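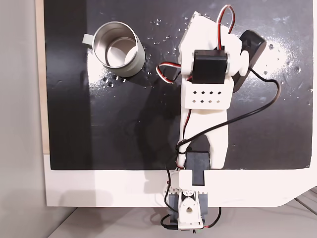
The black top from above, with the steel mug and the water drops

From: Mi-kyung Ham
To: Kastville home care list
Subject: Re: black glossy top, water spots and white marks
September 2019

Dear Ourania, dear all,

Thank you for your long answer to my first message. I read it two times and then I tried the water test as you wrote it. I am sorry that it took me a while. I wanted to do it properly, with daylight from the side and with the mug standing where it usually stands.

I put my replies between your lines.

Ourania Politis wrote:
> First find out what the top is made of. You say "black and shiny" but
> this can be glass, acrylic, lacquer on board, or a plastic film. The
> advice is different for each. Is there a label on the underside?

There is no label. I have looked with a lamp and also with a small mirror. We bought it second hand in Ovley, and the man there called it only "the Pálfi top", so I suppose Pálfi is the maker or perhaps the name of the series. He had a receipt for 161, but only the price and the word "panel" were on it. The panel lies over a white board, and I did not want to lift it by myself.

When I knock on it with my nail it does not sound like glass to me. It is also not cold to the hand in the morning. So Yul Sun (I should write So-yul, she corrects me always) thinks it is acrylic. I would say the same, but I am not sure.

> Then put a few drops of plain water on it, away from any damage, and
> wait. If the drops stay round, the surface is still closed. If they
> go flat and leave a dull place, the gloss layer is worn.

I made two groups of drops. One is between the mug and the middle, the other is on the right side. After the time you gave I dried them with a paper towel, and on the left I could not find any dull place. On the right I am less certain. When I look very low over the top there is something, but it may be only from my towel.

> Please describe the white mark better. Is it a ring? A cloud? Can
> you feel it with the finger?

It is more a cloud than a ring. You will find it on the right side of the photo. It is whitish and looks like powder, and there are a few small dark spots with it. With the finger I feel almost nothing. A little comes off on the skin, I think, but very little. My husband believes it is old polish that became dry. I believe it is from the cleaning milk that I used in March, before I knew that one should not use it on a shiny surface. The dark spots I cannot explain. I don't know if they are dirt or if they are places where the white is missing and we see the black again.

Please do not confuse it with the wide pale band more to the left. This band is only glare, it goes away when I move my head. I mention it since Do-yoon Jeon looked at the photo and asked at once what happened there.

> The steel mug is probably innocent. Hot mugs make marks on lacquer
> and on cheap film, but a mug with a clean flat bottom does not
> scratch. Turn it over and feel the edge.

I turned it over. The mug holds 390 ml and the bottom is smooth except for one place under the handle, where I feel a very small sharp point. I have now rubbed it with fine paper until I did not feel it anymore. Perhaps this is where some of the fine scuffs come from. The top is a little scuffed everywhere, not only near the mug, so it cannot be the only guilty one.

About the mug itself I have also a question, if it is allowed in the same message. The outside is brushed and it hides everything. The inside is shiny and I would like to keep it so. I wash it with a soft sponge and normal dish soap. For the brown tea line I used baking soda once, with a wet finger, and it went away. Is this safe if I do it each month, or will the shine suffer?

> For daily cleaning use two cloths, one damp and one dry. No glass
> cleaner with ammonia or alcohol until you know that it is not
> acrylic. No kitchen sponge with a green side, ever!

The two cloths I have already. The damp one works well. The dry one leaves small threads, which on black are very visible, so I think I need another kind of cloth. Pascual Gallardo wrote some time ago on this list that he uses Jarkeo cloths for his piano. Pascual, if you read this, are they without threads also after washing? And do you wash them warm or cold?

> If the white cloud does not leave with water and a drop of soap,
> stop there and write again before you polish.

So I stopped there and I write again. I tried water with one drop of soap on a corner of the cloud as small as a coin. While it was damp the corner looked perfectly black, and when it dried the white came back, maybe weaker. Does it mean that the white is in the surface and not on it? Or should I repeat the same thing several times with clean water before I decide?

The top is 114 cm long, so I could make a test with polish at the far end, where a mistake would not disturb so much. A plastic polish costs up to 2 times more here in Kastville than in Ovley, and I would rather buy the right one the first time. I would be thankful for the name of a type (cream or liquid) and for how long one must rub it.

I can make another photo with the light from the other side if this helps you.

With kind regards and thanks for your patience,
Mi-kyung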